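3.2 Stocking a small shelf

I want to slow down on the shelf, because it's the part of the work I enjoyed most and the part I got most wrong in my first draft. When Vendula Gajdoš and I started writing about how people put small packaged goods away, we both assumed the hard decisions would be about sorting: what goes with what, which brand next to which. Then we sat down with the session notes from Fontes and Gratelcombe, and page after page was about something much plainer. Will it stand up? Does it fit under the shelf above? Can I reach past the tall one without knocking it over?

A carton is an easy thing to like (flat faces, square corners, a front that tells you which way to turn it), and most of our stockers treated the front as a rule without being told to. If a box had a big word on it, that word ended up facing out. Ronaldo Marinho, who stocked shelves for years before he came to us, calls this "giving it a face," and I've stolen the phrase for the rest of this section. A box with a face gets stood upright. A box without one gets laid down, leaned on a neighbor, or put off until later!

The shelf in Figure 7 is a white wire unit with light wooden shelves, and I'll keep coming back to it. Wire and wood make a funny pair. The board gives a carton a flat place to stand, and the rails do the job of a wall without hiding anything. The cut edge of the board is the bit to watch, though. Our stockers at Lellelstead talked about "in" and "nearly in," and nearly in was a box with its foot still over the edge. Vendula wanted to score those as misses. I wanted to score them as half. We settled on a separate code, N, and I still think it's one of the better calls we made.

Floor boxes get their own code too. We write F for anything lying in front of the unit, whichever way up it is, and we don't try to guess whether it was set down or fell. I know that sounds fussy, but I lost most of a week in April to arguing over exactly that, and I'd rather no one else did. 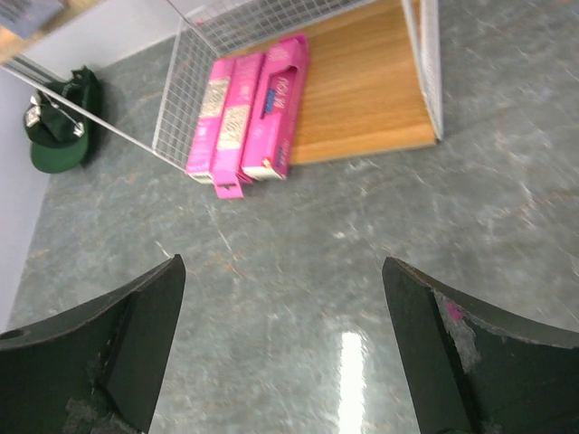
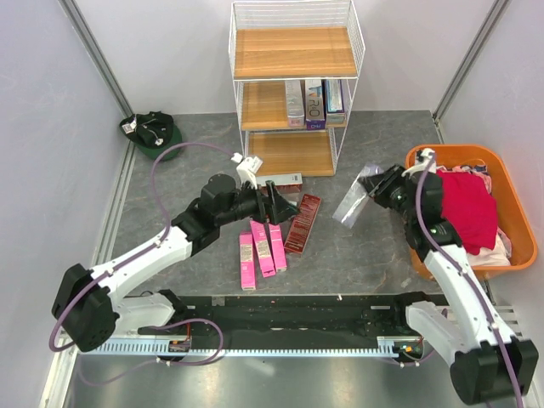

Figure 7. Cartons and the wire shelving. First view: pink boxes leaning together at the opening, the leftmost with its lower end on the floor (code N). Second view: three boxes upright on the middle shelf, the "RIO" box in the center, with more boxes lying on the floor (code F).

3.3 Coding the middle shelf

So why does the middle shelf get a subsection to itself? Partly for comfort. In the Niltden interviews, people told us the top felt too exposed for anything tall and the bottom was a nuisance to bend to, and the middle was simply where their hands went first. I can't say how far that holds for other units, and I'd love to see someone try it with a deeper one.

For the coding itself we kept things simple. Each box on a shelf gets an upright or flat mark, then a mark for whether its face points out. Touching neighbors are noted as a pair. We dropped our early attempt at measuring gaps, as Ronaldo and I could never agree on where a gap began when one box was leaning.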